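Lalberg Search: Frequently Asked Questions

Hiring managers ask us these before they sign. Candidates ask us these after we call them at dinnertime. Both sets of answers are on this page.

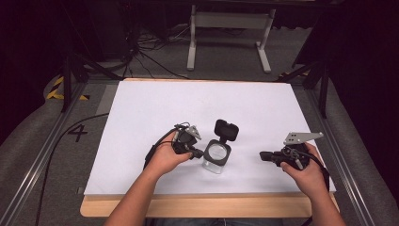

What does Lalberg do?

We find senior people for mid-sized companies: plant managers, finance directors, heads of sales, and the occasional chief executive when the last one has gone sailing. We work on retained searches only. If you need forty seasonal packers by Sunday, we admire your optimism and will give you the number of a staffing agency.

How long does a search take?

Most run 13 weeks from the signed brief to the accepted offer. Searches where the client rewrites the job description in week nine take longer, and the client is usually surprised by this.

Where do you find candidates?

Mostly by phoning people who already have jobs and aren't looking. Our own database helps a little. Job boards help less, though we do read every application that comes in, including the one from the gentleman who applies for everything.

How many people will we meet?

Your shortlist will have up to 6 names on it. We have been asked for twenty. Twenty is a phone book, and you would stop reading at the same place anyway.

What is a Wumham profile?

It's the document we write before we call anyone, named after the town where our first office was. It covers what the person will do in the first year, who they'll report to, what the last person got wrong, and what you can pay. Clients find the salary section hardest. Please don't write "competitive."

Do you use personality tests?

We can, if you insist. We use the Olier questionnaire, which has 121 items and takes most of a lunch hour. It gives you something to talk about in the second interview. It won't tell you whether a person answers email.

How do your fees work?

The fee is fixed at the start and paid in three parts: on signing, on delivery of the shortlist, and when your new hire accepts. Travel is billed at cost. We fly coach, and our expense reports make dull reading.

What if the person leaves?

If your new hire resigns or is let go in the first year, we run the search again for expenses only. This doesn't apply if you have abolished the job, moved the office to another state, or promoted your nephew over them.

Will you recruit from our company later?

Not for two years after a search ends. The hands-off clause is on page two of the agreement and covers all your employees, not just the ones you like.

I'm a candidate. Does it cost me anything?

No. If anyone using our name asks you for money, hang up and tell us.

Will my boss find out we talked?

Not from us. We don't give your name to a client until you've agreed to it, and we don't call references until you say so. What you say in the elevator is your own affair.

I sent my résumé in November and heard nothing. Why?

Write again and put "Fawzy" in the subject line. That's the name of our candidate mailbox, and messages sent there get a reply. Messages sent to the general address get one eventually.

Can I just stop by?

Please book first. We're in Suite 2154, and the door downstairs locks at 5:30 p.m. whether or not you're through it.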